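Toolboxes and bike locks – the Clasley Road gallery

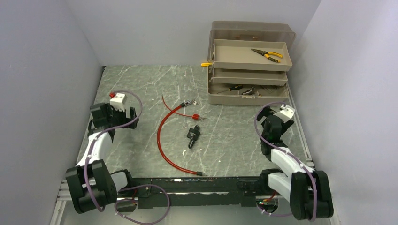

About this page

I look after the shared tools at a block of flats in Dirkbridge, and this gallery goes with the printed sheet in the bike store. The sheet has no room for pictures or for much detail, so the longer notes are kept on this page. There is one picture at the top and the entries follow it, in the order people tend to ask about things.

The page was last gone over in June. If something has moved since then, the printed sheet is the one to believe.

Amirul Santoso, Flat 14

The stepped toolbox

Beige-grey, with a lid you can partly see through. It opens in levels, so the upper tray comes clear of the deep part at the bottom. Give it space to open fully before you reach into the base.

Bought second-hand from a stall at the Cifuentes yard for £15. It replaced a metal one that weighed too much to carry up the stairs.

The upper tray

Long-nose pliers with yellow and black handles. They are for small nuts, cable ends and anything dropped down behind a mudguard. Please don't use them on wheel nuts. The jaws twist, and the last pair went that way.

The upper tray is kept for whatever is used most. At present that means the pliers. If you put something else up there, lay it flat or the lid will catch on it.

The second tray

It sits under the upper one and only its front strip shows from above. Small parts go here when we have any: valve caps, washers, spare brake pads. They come in paper envelopes with the size written on the front. Return the envelope even if you have used the last one, so that I know what to buy.

The main compartment

A screwdriver with a thin shaft and a black handle with yellow on it. It gets borrowed for shelves and curtain rails more than for bikes, and that's fine as long as it comes back the same day.

Beside it is a compact hand tool in black and silver. Larger and heavier things belong down at this level, where they keep the box steady on the worktop.

The front catch

Small, beige, in the middle of the lower front. Press it until it clicks, and then lift the box an inch by the handle to check before you walk off with it. Two people have had the contents down the stairwell. Nothing was broken apart from a floor tile outside Flat 3.

The worktop

Grey-green with a marble pattern and thin white veins. It wipes clean with washing-up liquid and warm water. Chain oil should come off the same evening, as it is harder to shift once it has been left over a weekend. Old newspaper is kept on the shelf by the door for anyone working on a chain.

Please don't drag the toolbox across it. Lift it and set it down.

The red lock

A thick red cable with a black and silver lock cylinder. Cable locks like this are handy for looping through a wheel and a railing together. They suit a short stop at the shops. For overnight I would use something heavier as well, even inside the store.

When you have finished with it, let it fall into a loose curve and store it like that. Wound up tight, the cable keeps the bend and springs out at you next time.

Keys

Small and silver, and easily lost. Leave them with the lock they belong to when it is back in the store. Don't take them up to your flat "for safety" – we have had a lock sit unused for a whole winter on account of that.

Spare keys, where we have them, are on the hooks inside my front door. Knock before nine in the evening. Each hook has a tag with the lock's colour on it, and I ask people to sign the notebook when they take one.

If a key is stiff, don't force it. Work it in and out a few times with a little dry lubricant and try again. Ordinary oil gathers grit inside the cylinder and makes matters worse within a month or two.

A black lock

We keep a black one as well as the red. The two are lent out on the same terms, and it makes no difference to me which you take. Write the colour in the notebook, though. "Lock" on its own is no help when I am trying to find out who has which.

Borrowing

Anyone living in the block can borrow from the toolbox. Visitors can too, if the person they are visiting signs for them.

Tools go out for a day at a time and locks for up to a week. Write your flat number, what you took and the day. There have been 253 entries in the notebook since we started it, and most of the missing ones turned up when I went back through them and asked.

If you break something, tell me and we will sort out a replacement. I would much sooner hear about it than find it in the tray in two pieces.

The toolbox should not leave the building as a whole. Take the tool you need and leave the rest for the next person.

Putting things away

Check the base first, then the second tray, then the upper one. Nothing should stick up over the edge of a tray when the levels fold in. If the box won't close easily, something is lying across a gap. Open it again and look. Leaning on the lid will crack it, and it can't be mended neatly.

Pliers go in closed. Screwdrivers lie along the length of the compartment with the handles at the same end. Wipe off any grease before they go back, including the handles.

Locks are hung up separately. They used to be kept in the toolbox, but the cables took up the whole base and scratched the inside.

What we don't have

I am asked for these often enough to list them:

Drill – try the Vultetti hardware shop, which hires by the half day.
Track pump – on the wall by the door, not in the toolbox. The gauge reads low.
Chain splitter – lent out and never returned. If it is yours now, enjoy it.
Hammer – I have my own and will lend it to people I know.
Spirit level – Flat 15 has one.

Bike evening

On Fridays from half past six I am in the store for an hour or so, and the toolbox is open on the worktop. Bring a bike, a pushchair, a scooter or anything else with wheels that isn't behaving. Most of what comes in is a slow puncture or a brake that rubs. We can usually deal with both.

It is cold in there from October onwards, so bring a coat. The light by the far wall is on a timer and needs pressing again every few minutes.

Things wanted

A second pair of long-nose pliers, any make.
Paper envelopes, small.
Key tags in red or black.
A tin with a proper lid for the dry lubricant and the rags.

Leave them outside my door or bring them down on the Friday. Please don't leave them on top of the meter cupboard, where they get cleared away with the leaflets.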